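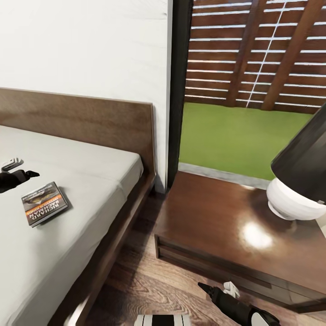

Image credit: Landotent. Simulated bedroom, two-arm setup.

Home | Grippers | Arms | Controllers | Compare | Support

Zokine Two-Finger Gripper, Household Series

Status: in stock
Sold: singly or as a pair
Order code: ZK-318

The Zokine is an electric two-finger gripper for small and medium arms. It is meant for people testing robots on ordinary household objects: books, cups, remote controls, folded clothes. We sell it with a matching simulation model, so you can try it on your own tasks before you buy the hardware.

What you get

Gripper body with fingers fitted
One spare set of fingertips
Mounting plate and screws
Power and data cable
Simulation model, by download
Printed setup guide

Trying it in simulation first

The model loads into the Landotent room set, which includes bedrooms, kitchens and a small office. Most customers start with the bedroom. A paperback lying on a mattress is a harder pick than it sounds. The book is thin, the cover is smooth, and the surface under it is soft in real life but often treated as rigid in a simulator. If your fingers come straight down on a flat book, they have nothing to close on. You need to come in from the side at a low angle, or push the book to an edge and take it from there.

We suggest running the same pick with the book turned to several different angles. Results with the spine facing the gripper tell you very little about results with the open pages facing it. Keep the starting pose of the arm the same each time, and save the log from every run, including the failed ones.

The bedside furniture is useful for a different reason. The nightstand top is glossy and throws a bright highlight, and the lamp base is white and shiny. Camera-based controllers can have trouble with both. If your depth readings drop out over a polished surface, change the camera angle before you change the gripper settings.

How it compares

We carry two other grippers in this size. All three have simulation models that work with the same rooms.

Zokine: best for flat and thin items. Narrow fingertips, moderate grip force. Slower to close than the Hladun.

Hladun: faster and stronger, with wide padded fingers. Good for bottles, boxes and tools. It has trouble getting under a book or a sheet of card.

Jinix: three fingers, for round objects. Costs more and needs its own controller. Not recommended for bedding or paper goods.

If you are fitting two arms, you can mix models. A Hladun on one side to hold and a Zokine on the other to pick is a common pairing. Both run from the same controller, but they need separate force settings. Do not copy the profile from one to the other.

Known limits

The simulation model treats the fingertips as hard rubber with an even surface. Real tips wear, and worn tips slip on coated paper. We replace ours after 3,000 grips. Cloth is only partly supported: the gripper will close on a sheet or a sleeve in simulation, but the folds will not behave the way they do on a real bed.

The standard cable is long enough for a single arm on a bench. For a mobile base, order the extension.

Delivery and returns

In-stock units ship in 13 business days. Unused grippers can be returned within 14 days in their original packaging. Fingertips can't be returned once the bag is opened. The colour of the housing may vary between batches.

Page updated April 16, 2019

Related items

Hladun Wide Gripper
Jinix Three-Finger Gripper and Controller
Zokine replacement fingertips
Landotent room set, bedroom and kitchen
Cable extension for mobile bases

Contact us | Terms of sale | Back to top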